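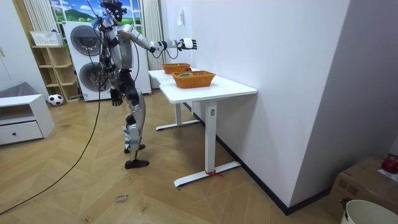 Grimutgate Residents' Forum
Board: Shared Spaces and Amenities
Thread: Proposed change to reading room hours

PSemwal (moderator)
Posted 9:10 am

Members are invited to comment on a proposed change to the hours of the second-floor reading room. At present the room opens at 8 in the morning and closes at 6 in the evening. Under the proposal it would stay open until 8 in the evening from the start of August. The building management office has asked for written views before it makes a decision. Comments posted in this thread will be forwarded in full, with user names attached. Members who prefer to write privately may leave a letter at the front desk.

Please keep remarks to the subject of the hours. The matter of the elevator is being handled in a separate thread.

Pramila Semwal
Moderator, Shared Spaces

northstair_4
Posted 9:42 am

I support the proposal. The current closing time excludes any resident who works a standard day. I return to the building after the room has closed and have used it only during vacations. An evening opening would put the room within reach of people who contribute to its upkeep through their monthly fees and at present receive nothing from it.

ledgerline
Posted 10:15 am

I must register an objection. My unit shares a wall with the reading room. The wall is thin, and ordinary conversation carries through it. The present closing time was agreed upon when the room was converted from storage, and I purchased my unit with that agreement in mind. I would ask that the minutes from that period be consulted before any change is made.

PSemwal (moderator)
Posted 10:31 am

Thank you. I have requested the minutes from the office and will post the relevant section when I receive it.

oakhallway
Posted 11:04 am

With respect to the previous member, a reading room is by its nature a quiet place. If conversation is carrying through the wall, the difficulty lies with the enforcement of the quiet rule, and that difficulty exists at noon as much as it does in the evening. I would support the longer hours together with a clearer sign on the door.

ledgerline
Posted 11:20 am

The sign has been replaced twice. The second replacement was larger than the first. Residents continue to take telephone calls at the window table. I do not believe a third sign will change their conduct.

tessaroad
Posted 12:48 pm

May I ask what the longer hours would cost? The lights and heating on that floor are controlled together, so that keeping one room open means keeping the full corridor lit. The proposal as circulated does not mention cost at all. I am not opposed in principle, but I am unwilling to support a measure without seeing the expense.

PSemwal (moderator)
Posted 1:15 pm

The office advises that the corridor is lit through the evening in any case, for safety. The heating does shut off at closing time. Ferreira, the firm that services our heating, has been asked for an estimate of the added expense. I do not have that estimate yet.

northstair_4
Posted 1:37 pm

I would note that the change would begin in August, when no heating is required. The cost question could be settled before the cold weather without delaying the start.

tessaroad
Posted 1:52 pm

That is a fair point as far as the summer is concerned. It is my experience, however, that an arrangement begun in summer is seldom withdrawn in winter. I would still prefer to see the estimate first.

mr_culpepper_lane
Posted 2:26 pm

I wish to raise the condition of the chairs. Four of the Sevel armchairs have loose arms, and one has been turned to face the wall for most of the spring. If the room is to receive more use, the furniture should be repaired before the hours are extended. I reported the chairs in writing and received an acknowledgment, but no repair has followed.

PSemwal (moderator)
Posted 2:40 pm

Your report is on file. I will ask the office for a repair date. Please continue any discussion of furniture in the maintenance thread.

oakhallway
Posted 3:05 pm

Could a trial period be considered? Evening opening could be tested on a small number of evenings each week, with members reporting any noise to the front desk at the time it occurs. The office would then have a record to work from, and ledgerline would have a formal means of being heard.

ledgerline
Posted 3:33 pm

I would accept a trial on two conditions. Telephone calls must be prohibited outright, including at the window table, and the trial must have a fixed end date stated in advance. If it is left open, I will maintain my objection.

northstair_4
Posted 3:50 pm

I consider the first condition reasonable. On the second, I would ask that the end date fall late enough to give working residents a real opportunity to use the room. A trial of 20 evenings would seem to me the minimum.

ledgerline
Posted 4:02 pm

Twenty is more than I had in mind. I will not argue over it if the prohibition on calls is enforced from the first evening.

PSemwal (moderator)
Posted 4:30 pm

I will forward the suggestion of a trial, together with both conditions and the figure proposed. The thread will remain open until the heating estimate has been posted. The minutes have now been located, and the office is making a copy.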